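Kaltovar two-arm recording kit – two months in

Rating: 2.5 out of 5

The sales page says you can gather "training-ready" examples from the first afternoon. We got our first usable one in the second week. Most of that time went to the cables, which like to drift toward the wrist whenever an arm folds in, and to the recording software, which drops the right arm's stream if you pause for too long between takes.

Once it runs, it's decent. We've been teaching a single job, picking up a flat black case from a white table, and on a good morning I can record 40 takes before lunch. The arms follow the leader handles closely. The grippers are fine on anything with height and fussy on anything low, so expect a lot of near misses to throw out.

My real complaint is the bundled trainer. Kaltovar says 8 takes will do for a simple pick. With 8, ours learned to hover. I'd want to see that claim tested on a table they didn't choose – the Okgate kit promised less and I trusted it more.

Buy it for the arms, skip the trainer license.
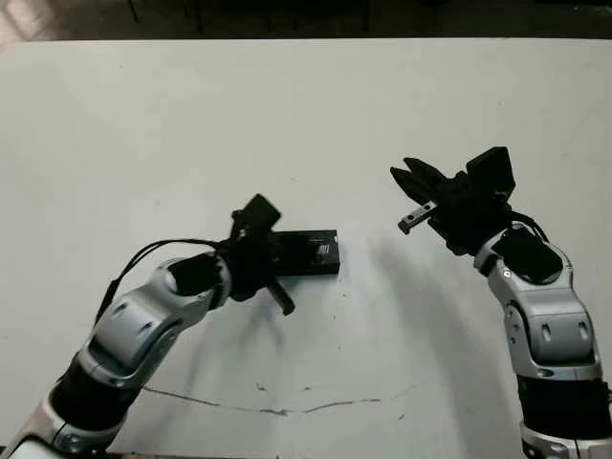

Jamby: Did you move the case between takes? With mine always in the same spot, the 8-take model looked great until I shifted it two inches.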